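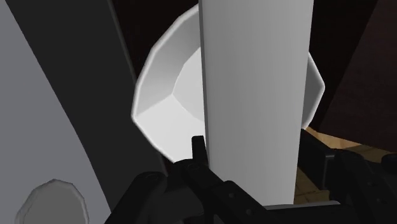

How often should the tool center point of a gripper be checked?

After every fingertip change, after every collision stop, and otherwise every 40 hours of running time. The check takes less time than finding out later why the grasps have drifted.

The interval comes from my own log for the cell in Grosham and will be different elsewhere. The cell is small: one arm, one two-finger gripper, a table, and a Nuchit controller that is older than I would like. It picks white cylinders and puts them in a bowl. There is a simulated copy of it, and every change is made in the copy before it is made on the arm.

What follows is the maintenance I did after the tool offset in the model and the tool offset in the controller stopped agreeing. I had put it off since February.

Symptom

In simulation the fingers closed at the middle of the pads. On the arm they closed toward the tips. Grasps on short parts still held. On tall parts the cylinder leaned when the arm moved sideways, and a leaning cylinder catches the rim of the bowl. The bowl in the model is octagonal with flat rim segments, so a touch on a corner gives a different contact from a touch on a flat. I spent an evening blaming the contact settings for this. They were fine.

Finding the offset

The flange-to-tip distance in the model was 215 mm. The controller had a different number, saved under a tool name I did not recognize. Jad Salameh did the last fingertip swap, so I asked him. He had fitted the longer Vasport tips, taught the tool by touching off on a pin, and saved it as a new tool. The original was never deleted. On restart the controller loaded whichever tool the startup file named, and the startup file named the original.

So there were three values in play: the one in the model, the one Jad taught, and the one loaded at power-up. Two of them were wrong for the tips on the gripper.

I did the touch-off again from scratch:

1. Warm the arm up with the idle program. Cold joints read slightly differently on this arm, enough to see on a dial indicator.
2. Close the fingers fully and clean the pads. Old residue counts as length.
3. Jog to the fixed pin and touch it from 5 wrist orientations, spread as widely as the cable allows.
4. Let the controller solve for the point and read the residual. If it is bad, throw out the whole set and start over. Do not replace single points until the number looks good.
5. Write the value into the startup file, into the model, and on the tape on the side of the controller.

The first set was bad. I had the wrist cable snagged behind the bracket on two of the touches and the arm was fighting it. The second set was acceptable.

Collision shapes

With the correct length in the model, the simulated gripper began reporting contact between a finger bracket and the part while the fingers were still open. The collision shapes had been drawn for the old tips. The linkage has a lot of small features (brackets, rounded ends, the short upright tab by the base of the cylinder) and the previous shapes wrapped all of it in one box. I split it into separate boxes per link. It simulates slower, but it no longer reports contacts in empty air.

I left the cylinder as a true cylinder. Someone had replaced it with a many-sided prism at one point to save time, and a prism settles against flat pads in preferred angles, so the grasps come out tidier than they should. The bowl has to stay faceted because that is how it was modeled from the start and all the old logs were recorded against it.

Mechanical side

While the gripper was off I went over the linkage. Two things to report.

The pivot pins on one finger had play in them. Flumico sells the pins as a set with the bushings, and the set is the only sensible way to buy them. Fit both fingers together. Mixing one new side with one worn side moves the closing point off center, and then the touch-off has to be repeated anyway.

The small screws on the link plates had no thread lock left. I cleaned them, put on a drop of the removable grade, and tightened in a cross pattern. I do not use the permanent grade on these - the heads are shallow and strip before the bond lets go.

Checks afterward

I ran the pick-and-place program in simulation first, 326 cycles, which is one full pass through the saved start positions. Then the same list on the arm at reduced speed. The log now stores the active tool name with each cycle. It should have done that from the beginning.

The startup script compares the tool length in the controller with the one in the model and refuses to enable the arm if they differ. Jad thinks this should be a warning. I have left it as a stop for now.

Still open: the wrist cable needs a proper clip in place of the tie that is on it, and the pin fixture should be doweled to the table, as at present it is held by a clamp and a pencil outline. The old tool entry is still in the controller. It is locked by a password from the previous owner, and I have written to ask for it.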